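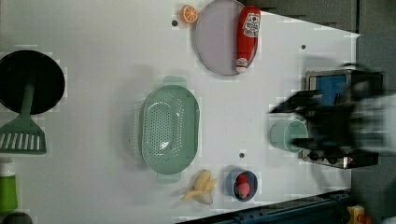 Toy kitchen ware on a white tabletop: frying pan, slotted spatula, colander, plate, ketchup bottle and orange slice.

Search this site Go Advanced search

Toy kitchen ware

Toy kitchen ware is the general name for small copies of cooking tools, tableware, food packs and foods made for play. The term covers loose pieces only. Sinks, hobs, cupboards and other standing units are normally classed as play kitchens, although small toy ovens and kettles that can be lifted with one hand are often sold with the loose ware and are treated with it in this article.

Most pieces made since the second half of the twentieth century are of moulded plastic. Wood, tinplate, enamelled steel and cloth are also used.

Terms

A set is a group of pieces sold together. A part set is what remains when one or more pieces have been lost, and in the second-hand trade the word is used even where only a lid is missing. Ware means tools and vessels. Food means anything that stands for something eaten, with or without its pack. A bottle of sauce is therefore counted as food by most sellers and as ware by a few, who reason that the child handles the bottle and never the sauce.

Pan and slice ware

The frying pan is among the commonest pieces. It is usually round and shallow, with a single handle. Black is the usual colour for the bowl of the pan, copying the dark lining of full-size non-stick pans, and the handle may be of the same or a contrasting colour. Where the handle is a separate moulding it is pushed or screwed into a socket on the rim, and this joint is the part most likely to fail.

The spatula, also called a turner or fish slice, has a flat head, commonly pierced with a row of long slots. On full-size tools the slots let fat drain away. On the toy they are kept because they make the tool easy to recognise and save a small amount of material. The head is generally too wide for the pan it is sold with, a fault noted by collectors in sets of all periods.

Colanders

The toy colander is moulded as a bowl or shallow dish with many small holes, set in rows or rings. Round and oval forms both occur. The oval form commonly has two tab handles, one at each end of the long axis. Holes are formed by pins in the mould and are seldom drilled afterwards. When pins wear, thin skins of plastic called flash are left across the holes. A colander with much flash drains slowly, and children who play with water tend to give it up in favour of a sieve.

Pale green, cream and light blue are common colours for colanders. They are not a guide to maker or date.

Plates and food

Plates are the simplest pieces to mould and the easiest to replace. A thin raised rim stiffens the plate and allows several to be stacked. The plate is usually made to a larger scale than the food placed on it, so that a sauce bottle and a piece of fruit laid on one plate may seem to come from different households.
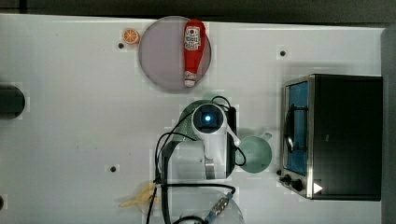

Ševčík holds that mixed scale is no defect at all, and that a plate should be sized to the hand that carries it and the food to the hand that picks it up. The opposite view is found in the older Borkia price lists, where every piece in a set was worked to one scale and the food was, as a result, very small.

Fruit is made either whole or cut. A cut citrus slice shows a coloured rind around paler segments and is readily understood without a label. Whole fruit in plain plastic is less certain: a smooth orange ball may be taken for an orange, a tomato or simply a ball. For this reason citrus in small sets is often supplied cut.

Sauce bottles

Ketchup is the sauce most often copied. The usual form is a red bottle with a white cap. Labels may be paper, film or printed straight on to the bottle. Paper labels suffer most from washing and are often the only part of the piece that shows its age.

Toy bottles are made sealed or with a cap that comes off. Sealed bottles are preferred in nurseries, as water left inside an open bottle is hard to dry out. A loose cap must also be large enough to meet the small-parts rules of the country of sale when the toy is meant for very young children.

Small ovens

The small toy oven is a box-shaped piece with a door or window at the front and, in most cases, a shelf. Doors may be hinged at the side or along the bottom edge. The inside is often too low for the pan of the same set, so that food has to be put in by itself or on a small tray. Dark bodies with silver-coloured trim follow the look of full-size table ovens.

Layout and storage

Pieces in use are normally spread on a low table or board. A white or pale surface shows coloured pieces well but gives little help with black ones at the edge, which are easily knocked off. Flat pieces may be kept upright in a rack. Bottles are best stored standing, and food is kept in an open tray. 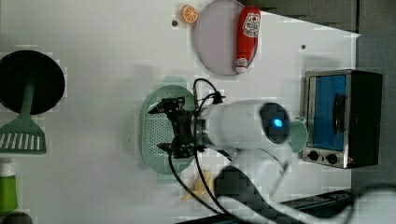

DIMULOW, April. The toy room at Dimulow has finished listing its kitchen ware. The list runs to 2738 pieces, of which plates form the largest group. Pans are entered with their handles where the two have stayed together, and under a separate heading where they have not. The list uses the four headings proposed by Jilidetti (ware, tableware, food, appliances) and places sauce bottles under food.

Care

Plain plastic pieces are washed in warm water with a little dish soap and dried on a rack. Hot cycles in a dishwasher may warp thin plates. Colanders should be dried with the holes facing down. Pieces with paper labels are wiped with a damp cloth. Wooden pieces are not soaked.

Sticky residue on old soft plastic is caused by softening agents moving to the surface. It can be reduced by washing but tends to come back.

See also: Doll's house kitchens; Play food; Tinplate stoves; Toy shops

Reader comments (3)

plumduff: The part about spatulas being too wide for the pan is right. We have eight sets at the playgroup and in only one of them does it fit flat.

Tessel: Should the Borkia lists not be given a date? Mine has the colander as "strainer, oval" and no plates whatever, so I doubt it is the same list.

north_shelf: Dry colanders holes down, yes, but on a rack. On a tray the water just sits underneath.

Contact us | Copyright and reuse | Back to top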